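News > Press room > Product announcements

March
By Gunhild Egilsson, press office, Kendero

Kendero extends Mikuš flooring range with pre-finished herringbone blocks

Vivusholm – Kendero has added a herringbone block to its Mikuš range of wooden floors. The block is supplied ready finished and is meant for small rooms in homes, offices and studios. It goes on sale this month through the company's own depot and through trade counters supplied by Drustska.

Each block is 500 mm long and is sold in left-hand and right-hand versions, which must be ordered in equal number. Blocks are joined by a tongue and groove on all four sides. Earlier Mikuš products were straight boards only, and fitters who wanted a herringbone layout had to cut and groove the pieces themselves.

The surface is sealed at the factory with a matt lacquer. No sanding or coating is needed on site. Kendero advises that unopened packs be left flat in the room before fitting, with the heating at its normal setting, and that blocks from several packs be mixed as they are laid.

"The finish is the same as on the boards. The change is in the joint, which we made tighter so that the pattern holds its line over the length of a room," said Bořivoj Beneš, technical manager at Kendero. "A herringbone floor shows small errors early. If the first two rows are out, the rest will be out as well."

The product was tried with more than 700 packs before release. Fitters' comments led to one change in the packing: the two versions are now marked on the end of each block, where the mark is hidden once the floor is down.

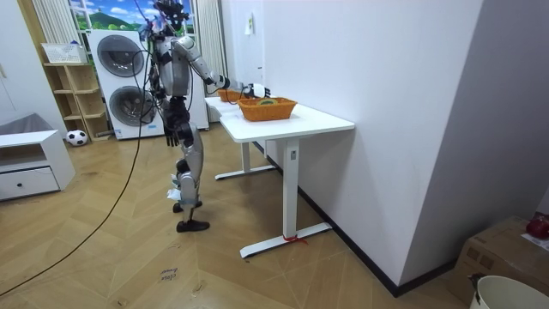

Setting out starts from a centre line, and Kendero's fitting guide now gives separate advice for rooms where furniture will stand along one wall. Desks or cupboards hide the cut blocks at the edge, so the full pattern should be centred on the part of the floor that stays open. A small room with two white desks end to end against a plain white wall, and herringbone running across the floor in front of them, is the kind of layout the advice covers. An expansion gap is still required on every side, including behind furniture.

The guide was written by Araceli Ayala and checked by Yee-man Lu of Drustska. Printed copies are packed with orders of 6 packs or more. Samples can be requested from the depot under order code 899.

Press contact: Gunhild Egilsson, Kendero, Vivusholm

This site uses cookies to remember your settings and count visits. Accept all | Manage choices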